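Refinishing notes, part 2: shellac under water-based topcoats

2022-04-11

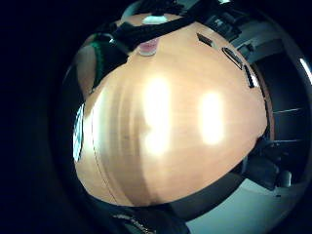
Light brown tabletop under the overhead lights. The grain banding is darker towards the left.

I have had three emails asking why I keep recommending dewaxed shellac as an intermediate coat when the tin of water-based polyurethane says it can go straight onto bare timber. The tin is correct. Whether you should do it depends on what was on the timber before.

Most second-hand furniture has been polished with something containing silicone. Silicone lowers the surface energy of the wood in patches, and a water-based finish pulls away from those patches and leaves small craters. Sanding does not reliably remove it. It often spreads it. Shellac dissolved in alcohol will wet over light contamination and seal it in, and most topcoats will then stick to the shellac.

The shellac must be dewaxed. Ordinary flake carries a few per cent wax, which stays in suspension and makes the solution cloudy. Polyurethane bonds poorly to it. If all you can get is waxy flake, let the jar stand until the wax settles, then decant the clear part. Huw Prothero siphons his with aquarium tubing, and I have adopted the method.

My mix is a 2 pound cut, or 2 pounds of flake to a US gallon of alcohol. In metric that is close enough to 240 g per litre. I use metho, at the highest strength the hardware shop stocks, and I date the jar. Shellac in solution slowly esterifies and after long enough will not dry hard. Put a few drops on glass and leave it overnight. If a fingernail marks it the next day, throw the jar out.

Application is two thin coats with a folded cotton pad, an hour between them, and a light scuff with 320 grit once the second is hard. Do not go back over a wet edge. Alcohol redissolves the coat underneath and you will drag it into ridges.

Humidity matters more than temperature. Water vapour condensing into the film turns it milky, a fault called blushing. I had it badly in August a few years back, working in the carport during a week of rain. A wipe with fresh alcohol cleared most of it.

Merja Toivonen wrote to ask about colour. Blonde flake adds very little. Garnet shifts pale timber well towards orange, so do a test patch on an offcut or the underside first.

Part 3 will cover grain filling, once the samples have cured.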